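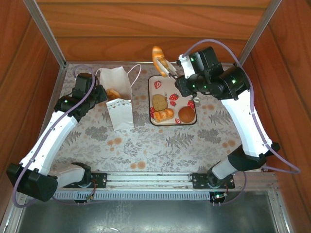 Setting Up and Maintaining a Two-Arm Food Handling Cell

Project report, Listmont workshop, cell 2

1. Purpose

The Drulberg cell moves bakery items between a tray and a paper bag. When our group took it over in September it had been standing idle over the summer, and the right arm stopped with a position fault several times an hour. Our task was to get the cell running again and leave behind a maintenance routine that the next group could follow.

2. The cell

Both arms are carried on a slotted metal rail along the front of the table, each on its own black mounting plate. The enclosure has wood-grain panels at the back and on both sides. We kept the patterned cloth on the table, as the earlier recordings were made with it and we wanted to compare results.

Each arm has one lavender cable, looped loosely along it. The joints show green lights when powered. The circuit boards under the right plate are exposed, so we agreed that no tools would be left on the floor panel in front of the rail.

3. Finding the fault

We first suspected the gripper and swapped the fingers over. The fault stayed. We then checked the controller log and found code 3206, which the Prerkura manual lists as a lost connection at the elbow. With the power off we moved the arm by hand through its full reach. The cable went tight when the wrist was far over the tray, and the plug at the elbow shifted in its socket.

The cable had been tied down too close to the base. We cut the lower tie, gave the cable a longer loop and fitted a new plug. The left cable was tied in the same way, so we changed that too, although it had given no trouble.

4. Realigning the arms

Slackening the right plate to reach the connector meant the arm had to be lined up again. We set the plate against the Gallagher gauge block, tightened the bolts in a cross pattern and ran the zeroing routine. The first attempt left the gripper 5 mm too low at the tray — we had forgotten to clear the old offsets. The second was fine.

5. Test

We ran 29 transfers with bread rolls and small pastries. The position fault did not return. Two items were dropped, both of them twisted pastries gripped near the end. We lowered the closing force slightly and moved the grip point towards the middle, but ran out of time to repeat the full test.

6. Routine for the next group

Before each session: check the cable loops with the arms at full reach, wipe the gripper fingers, and look for crumbs in the rail slots.

Every month: check the plate bolts and run the zeroing routine on both arms.

Spare plugs are in the drawer under the controller. The dropped-item problem is still open.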